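Hives from new detergent?? or something else

pollenbrain — 7:12 am
ok so third week of hives, arms and stomach mostly. Switched to Dusta powder in October, same time more or less. Already take Erkanora every morning for dust mites and it does nothing for this. Anyone had it with Dusta? Dermatologist can't see me for 12 weeks

kneath_mom
Had the same thing with a scented one, not Dusta. Rewash everything in plain hot water, two rinses, sheets too. Took mine 2 weeks to calm down after that

skeptic406
Hives from detergent is way rarer than people think. Contact stuff is usually a rash that sits there for days, itchy, dry, flaky. Hives move around. Are yours gone in a few hours and then back somewhere else?

pollenbrain
yeah they move. gone by lunch, back at night on my legs

skeptic406
Then I'd stop blaming the soap. Could be a virus you had, a painkiller, heat, or no cause anyone ever finds. Mine went on for months and they never found one

kneath_mom
Disagree, my kid's moved around too and they stopped when we changed soap. I know what I saw

skeptic406
They stop by themselves a lot of the time. Doesn't prove the soap did it

burketti_fan
can you both chill. OP did you start any new meds? ibuprofen sets mine off every single time, took me a year to work out

pollenbrain
hm. ibuprofen for my knee, yes. 2 a day since the fall. didnt even think of that

burketti_fan
there you go maybe. call the pharmacist at Burketti on Kneath Road, they pick up the phone and will go thru your list with you. free. Ask before you swap to anything else 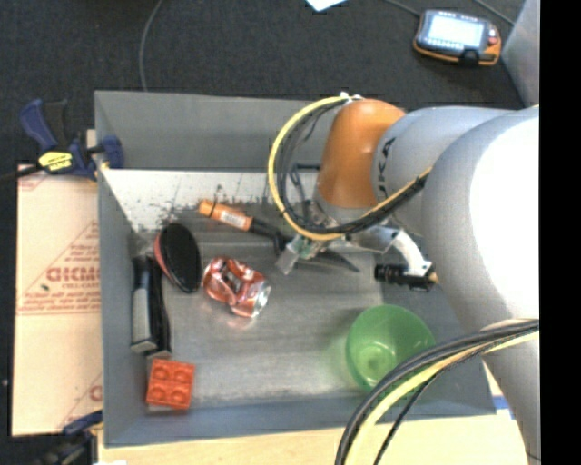
wheezy500
Should I stop my antihistamine before a skin prick test?
Most clinics want you off it for several days first, they'll give you the exact number when you book — and don't stop anything else without asking them.

pollenbrain
good to know, will ask when they call me

kneath_mom
Also write down what you eat and when teh hives show up. Pictures too, they'll be gone by the appointment

skeptic406
Agree with that one at least. And if your lips or tongue swell or breathing gets tight thats an ER trip, don't wait on a forum

pollenbrain
none of that so far. calling Burketti at lunch, rewashing the sheets anyway

kneath_mom
two rinses!!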